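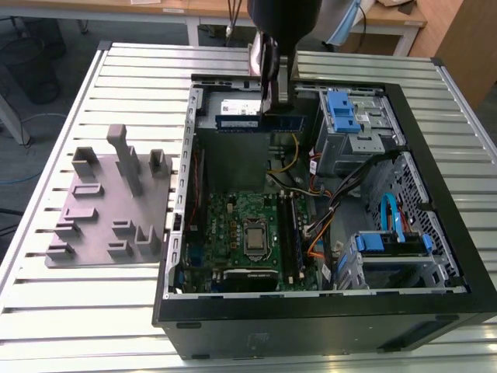 An open desktop tower on a slotted aluminum worktable, with a blue memory module lying above the board.

Clallside repair shop moves to a fixed strip-down order for old desktops

CLALLSIDE. The Brukus workshop has changed the way it takes apart donated desktop computers, following a review of parts lost between the bench and the storage shelves. The new order of work came into use in September and applies to every tower that arrives at the shop.

Under the old practice, each bench worker opened a case and removed parts in whatever order suited the machine. Memory and graphics cards were often put on one tray and sorted at the end of the shift. Of 700 machines logged over the review period, 556 had a full set of part records. The rest were missing at least one entry, most often for memory.

The new procedure starts with the tower on its side and the cover off. Memory comes out first and is logged before any other part is touched. The graphics card follows, then the drives, then the power supply with its cables. The processor stays in its socket under the closed retention lever until the board is out of the case. Boards with a damaged socket go to metal recovery with the processor removed and bagged separately.

"The memory is small and it all looks alike once it leaves the machine," said Amarachi Osagie, who runs the strip-down benches. "If the record is made while the case is still open, we can match the module to the board it came from. An hour later we can't."

Part records are kept in Prakutero, the stock program the shop already uses for finished machines. Each entry holds the tower number, the slot the module came from, its size and speed, and the result of a later test. Modules that fail are held for one month and then sent out with the circuit boards.

Power supplies are handled under a separate rule. Units rated below 300 watts are not reused. Units from 300 to 400 watts are load tested and go into office machines. Anything higher is set aside for towers that will keep a graphics card. Cables are left attached to the supply in all cases, and the housing is not opened at the bench.

Drives are still pulled with their cages where the case design allows it. They go to the locked wiping room at the end of each shift and are not stored with other parts.

Osagie said the fixed order adds a few minutes per tower, mainly at the memory step. The shop expects to make up part of that time at the sorting table, where mixed trays are no longer accepted.

Machines can be dropped off at the Simon Street entrance until 4 p.m. Monitors and printers are not taken.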